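Keeping the drinks cold at Horkitham

Mairéad Nic Giolla has looked after the drinks at the Horkitham sports hall for nine years. She started with a fridge and a cash tin, and for a long time that was all there was. Now the cans go into sloping racks, the sort that let the next one roll forward when the front one is taken.

"The old shelves were hopeless," she says. "You'd put the new ones in at the front when you were busy, and the ones at the back stayed there until spring."

She bought her first rack second-hand from a shop in Cornville that was closing down. It had four lanes and a clear side guard, and she washed it in the bath. Cans are loaded at the top end, on their sides, and taken from the bottom. She gives each drink its own lane if she can, though on match days she admits it gets mixed.

"Leilani puts the green ones wherever there's room," she says. "I've stopped moving them."

Leilani Schumacher does the Tuesday evening shift. She prefers to carry the cans over on a tray, standing up, and load them a couple at a time. "If you bring the whole box you end up dropping one," she says, "and then someone opens it."

Last season they sold 813 cans, against 796 the year before. Mairéad puts the difference down to a warm October. Cola still goes fastest, but the sports drinks have almost caught up – mostly thanks to the badminton club, who come off court at nine and want something that isn't fizzy.

She would like a second rack for the lower shelf. Lyle Alcantara has measured it and thinks one would fit if the feet came off.

"He's probably right," she says. "I'd want to see it in there first."
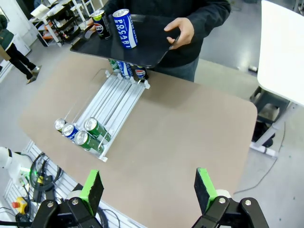
Which end of a sloping can rack should new cans go in?

The higher end, at the back. They roll down behind the older cans, so the oldest ones get taken first.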